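Dillthorpe Makers Help > Robots and automation > Teaching by hand

Teleop or hand guiding for kitchen counter tasks? My demos are rubbish

posted by Fotini Katsaros
tags: teleop, demonstrations, gripper, kitchen

Hi all. Bit of a rush, lunch break.

Trying to teach an arm a couple of easy counter jobs. Pick up a small thing from a dish, put it on a chopping board. That's it, that's the whole job. Two ways I can show it — push the arm about by hand (gravity comp on, works fine) or drive it with the leader arm from the other side of the room.

Did 20 by hand first. Replayed one, lovely. Trained on the lot and the policy just hovers. Goes over to the dish, sort of thinks about it, closes on air, wanders off. Then did another batch with the leader and those are worse to look at, all jerky, lots of stopping while I work out where the fingers are. But the policy from those does at least touch the object sometimes??

Things I've already tried:
slower demos
faster demos
moving the dish closer
training for longer (no change, just a warmer room)

One wrist camera, one fixed camera looking down at the counter. Parallel gripper, two fingers, rubber pads. Recording joint positions and gripper opening. I start recording, then get into position, then do the task, then stop when I remember to.

So which way should I be teaching it, and do I bin what I've got? I would rather not redo everything if half of it can be saved. Also is there a rule for how many you need, I've seen people say 3 and people say thousands.

Thanks, Fotini

Comment from Henk Van der Linden
Are your hands in the camera view in the hand guided ones?

Comment from Fotini Katsaros
yes. most of my arm too. Is that bad

Comment from Henk Van der Linden
See below, somebody will tell you at length

3 answers, sorted by votes

Reto Stöckli
accepted, 6 votes

Henk is being polite. Yes it's bad. Your hand is in every single training picture and then at run time it's gone. The policy has learned to look at your sleeve. The hovering fits with that, it gets near the dish on joint positions alone and then has nothing to go on for the last bit.

So leader arm for anything that learns from cameras. Hand guiding is fine if you only want waypoints to play back, e.g. go to the shelf, go to the board, same place every time. I still use it for that. Quick and you can feel when you're about to hit something.

What to do with the old ones. Keep the hand guided joint data if you want approach paths out of it, but don't train on the pictures. Keep the leader ones, trim them. Look at each one and cut:

— everything before the arm starts moving on purpose
— the long stops. If you paused to think, the policy learns to pause, and it has no way of knowing when to come out of it
— everything after the fingers have let go and backed off. A short bit of backing off is good, leave that in

If a demo has a fumble and then a good grab, keep it! Recovery is useful. If it's a fumble and then you gave up, bin it.

Now the jerkiness. That's practice mostly. Do ten minutes with recording off before you start. Drive from where you can see the fingers, standing across the room is making it hard for no reason. I stand just behind the arm's shoulder and off to one side so I'm not in the fixed camera. If your leader has a scale setting turn it down for the last bit near the object, you get finer moves.

Check the gripper signal too. Are you saving what you commanded or what it measured? They're different once it's holding something — commanded goes on closing, measured stops at the width of the object. For the action you want commanded. Train on measured and it learns to close to exactly the object's width and no more, so no squeeze, so it drops it or never really has it. This one cost me most of October.

How many. No rule. For one object and one dish that moves a bit I'd do fifty clean ones and then see. Three is for playback people. Thousands is for people with thousands.

Comment from Fotini Katsaros
oh no it's measured. I've been saving measured

Comment from Reto Stöckli
Then check if commanded is in the raw log, it often is. Might save you redoing them

Tineke Verbeke
3 votes

Agree with Reto on nearly all of it, adding the bit about the counter itself as that was my problem.

I cleared mine completely for the first set. Bare worktop, one dish, one board. Worked a treat until somebody put a cup down. Second set I left the normal kitchen stuff out and it copes much better. Don't go mad, you still want a clear patch to work in, but leave the background as it will be on the day. And shuffle it between demos, not between sessions. If the dish is on the left all morning and on the right all afternoon you've taught it the time of day.

My counter for the Otberg set:

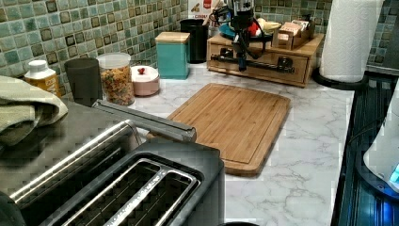

Gripper over the wooden organiser, blue dish on top. Board left clear.

Things to watch with a setup like that. Shiny stuff is a pain, steel toaster on one side, glass hob on the other. I drape a cloth over the toaster if the sun is in. And height — something on top of a box is a different reach from something on the worktop, so decide if you want both and if you do, record both. Mine had only ever seen worktop height and it went straight into the front of a box. Set a force limit before you do this, please.

Also say in your notes which object each demo is for. "Pick up the thing" is no use when there are two things. I write one line per demo, same wording every time. I've got 346 of them now over all the tasks and the only ones I can't use are the early ones with no notes.

I use the Visser leader, the small one. It drifts a bit when warm so I rezero after every batch. Don't know about yours.

Comment from Gerrit Cuypers
do you reset the dish by hand or do you drive it back?

Comment from Tineke Verbeke
By hand, recording off. Some people record the putting back as its own task, two for one. I never get round to it

Comment from Fotini Katsaros
the time of day thing, I did exactly this. Dish moved after tea

Gerrit Cuypers
0 votes

just use more data. I had the same with the Ritico arm and it went away when I doubled it. Also try turning the lights up

Comment from Reto Stöckli
More data with her hand in it is more hand

Comment from Gerrit Cuypers
fair, missed that bit. lights still true tho

Update from Fotini Katsaros
Commanded was in the raw log!! Swapped it over, trimmed the leader ones like Reto said, left the hand guided lot out. Retrained overnight. It grabs the thing now when the dish is near the middle. Out at the edges still closes early, so going to record more out there with the clutter left in and move the dish every go. Will stand nearer as well. Acccepted Reto's but Tineke's is going on the wall.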